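The Rule Book at Vandasham

I'd been at Vandasham for three years when they asked me to write the rules for the robot. Not the safety ones, thank goodness, those came in a fat binder from Maldonado with its own index. Mine were the bench rules. How you take a computer apart properly, in what order, where your hands go, when you stop and fetch somebody. The arm was due in July and before then it had to be told how we did things, and Josefina Zúñiga (she ran the floor, and me, and I suspect the car park) thought that since I talked so much I might as well do it on paper.

So I wrote "1. Lay the case on its side." Lovely. I had a cup of tea on the strength of it.

Then I wrote "2. Hold the machine steady and remove the screws," and Jolán Takács read it over my shoulder and said, "Steady how?"

"With your hand."

"Where?"

Well, I didn't know, did I? I'd done it for years and I had to go and stand at the bench and watch.
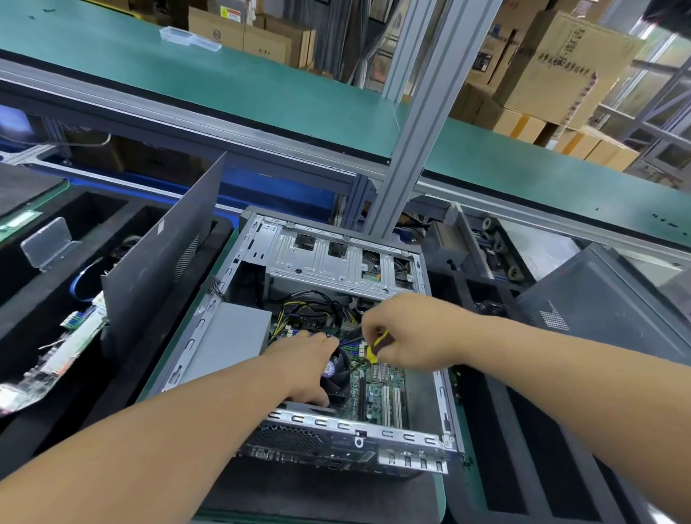
The trouble with watching people who are good at something is that they stop being able to do it. Vicente Tapia had the fastest hands in the building until I turned up beside him with a clipboard, and then he dropped a screw, said a word in Spanish, and asked me whether I wanted the way he did it or the way he was supposed to do it.

"There's a way you're supposed to do it?"

"Orhun had a way," he said.

Now, I'd never met Orhun Öztürkmen. He'd retired to Utine before my time, but his name was written inside half the cupboards, and when I asked around, everybody had a bit of him they'd kept. Never pull a cable by its wires. Don't lean on anything you wouldn't lean on if it were your own. If a screw won't turn the second time, leave it and go for a walk. Jolán said the walk was to the end of the building and back. Vicente said it was once round the yard, and they had quite a row about it!

I put the walk in. I know, I know. A robot can't go for a walk. But I turned it into "after two failed tries, release the tool, withdraw, and call a person", and when I showed it to Josefina she read it twice and said it was the only sensible line on the page.

By 8 April 2018 I had a draft, and Tove Hauksdóttir came over from Orness to check it. Tove had inspected so many of these places that she carried her own slippers. She sat in the canteen with my pages and a green pen and crossed out "gently" everywhere it appeared. She crossed out "carefully" too, and "the usual way", and one "you'll feel it go", which I'd been rather proud of.

"How would you check it?" she said, each time. "If I stood next to you, how would I know you'd done it?"

I got a bit huffy, to be truthful. I said some things couldn't be checked, you had to have your fingers in there and find out. She said fine, then write down that it's a job for fingers, and give it to somebody who has them. She drew a line down the middle of a clean sheet and wrote "arm" on one side and "person" on the other, and we spent the rest of the afternoon sorting.

Screws went to the arm. Lifting went to the arm, and Vicente's back was very pleased. Then we got to the cables and the pen stopped.
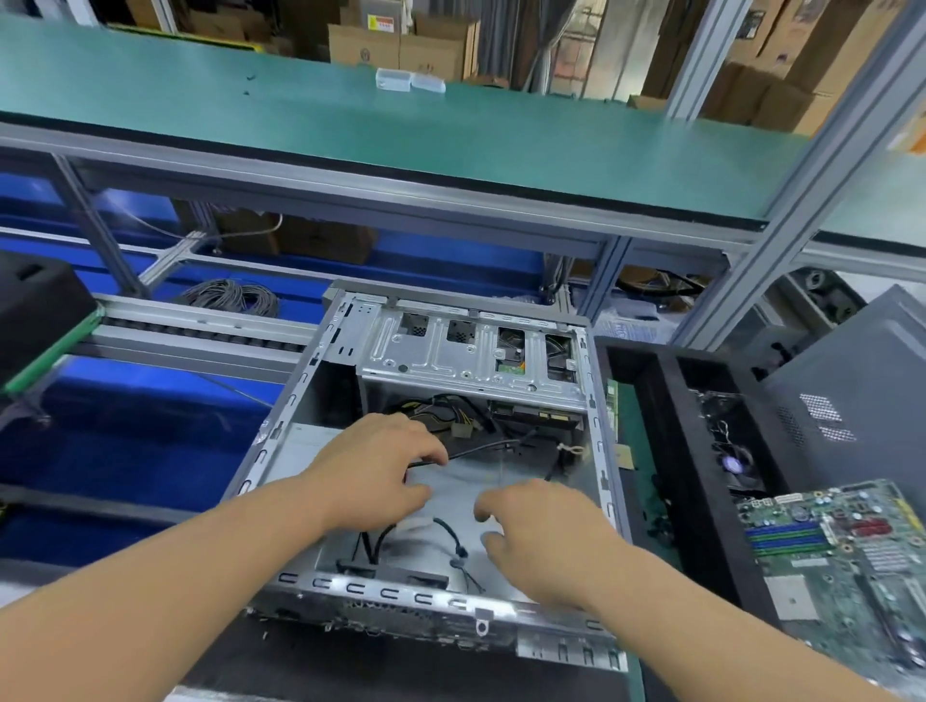 Can the arm take over a cable once a person has started on it?

Only after the person has let go, moved both hands clear of the case and pressed the button to say so. Until then the arm stays parked, however long it takes.

That's word for word how it stands in the book now, rule 8, and the wording is mostly Tove's. I'd wanted "when it looks safe". She didn't even cross that one out, she just looked at me over her glasses until I did it myself.

We posted a copy to Utine. I hadn't expected anything back, but a card came with a harbour on the front and tiny handwriting on the other side. Orhun had read the whole thing, he said, and he had one correction. It was to the end of the building and back. The yard was for when you'd lost your temper.

I read it out at the morning meeting, and Vicente asked to see the handwriting.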